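Minutes, open meeting of the Cliduveo small arts grants circle
25 Apr 2021, by video call

Hello all! I took these down as we went, so they wander a bit, and if I put words in your mouth please write and tell me before the next one.

We began a few minutes late while people sorted out their sound. The minutes of the December meeting were read and agreed, with one fix: I had written that the choir's grant was turned down, when it was put off until they sent in their accounts. They have now sent them. My apologies to the choir, who were very nice about it.

Money
We have 715 dollars left in the small grants pot and another 1000 promised by the Kornavar Fund once our report is in. The report is nearly done (it's mine, I know, I know) and I said I would send it out for comments before the week is over. One member asked if we could spend against the promise. The feeling was no, after what happened with the puppet theater, and I agree, though I did feel bad saying it.

Grant requests
There were two this time.

The first came from the print workshop on Sýkora Street, which would like 471 dollars for ink, paper and a new blanket for the etching press. This went through fast. A few of us have taken the evening class there and we said so before the vote, and those people sat the vote out, me included – I still have my lopsided linocut of a heron on the kitchen wall. Approved, with the usual request for a short letter afterward telling us how it was spent.

The second was from the youth brass band, who want help with the hire of a bus to play at Nemer in the summer. We all like the band. The trouble is that the request gave no price for the bus, no date, and no idea of how many would be traveling. I'm to write back and ask. We also talked for a good while about whether travel counts under our rules at all. The rules say "costs of making or showing work," and I would call a concert showing work, but another member felt strongly that the wording was meant for exhibits. We left it there. It goes on the next agenda with the full text of the rules attached, so please read them first this time!

Changing the form
This took up most of the meeting. The application form is now seven pages, and two groups told us they gave up halfway. I had made a shorter draft and shared it on screen. People liked losing the section on "strategic fit," which I have never been able to explain to anyone who phoned me about it. People did not like losing the budget table, so that goes back in. We also agreed to drop the need for two letters of support for anything under 500 dollars. One letter will do.

There was a suggestion to let groups apply by recording a short talk in place of the written part. I was all for it, some were worried about how we would compare one with the other, and in the end we said we'd try it for a single round and see. I'm to write a paragraph for the form, and somebody else (you know who you are, you did say yes) will test it on a phone.

The Kornavar hall
The hall's spring rate runs out soon and the new one is higher. We can keep our shared evening there if three groups split it. The folk dancers and the poetry reading are in already. We need a third, so please ask around, and do mention that the piano has been tuned.

Anything else
The poster for the summer open studios still has last year's map on it. Please don't print it. A corrected file is coming.

Thanks were given to everyone who helped clear the Sýkora Street storeroom. There is one box of picture frames left over, free to any member who wants to collect it.

Next meeting: same link, same hour, and I'll send the agenda a week ahead. We finished with the form still open on my screen and the brass band letter half written. 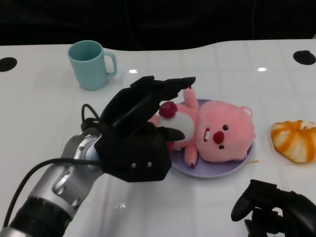
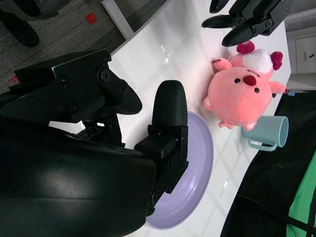
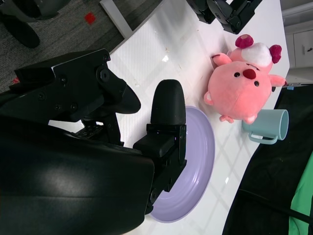
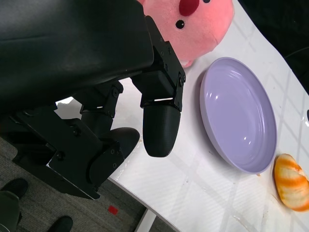
Minutes taken by the secretary, Cliduveo small arts grants circle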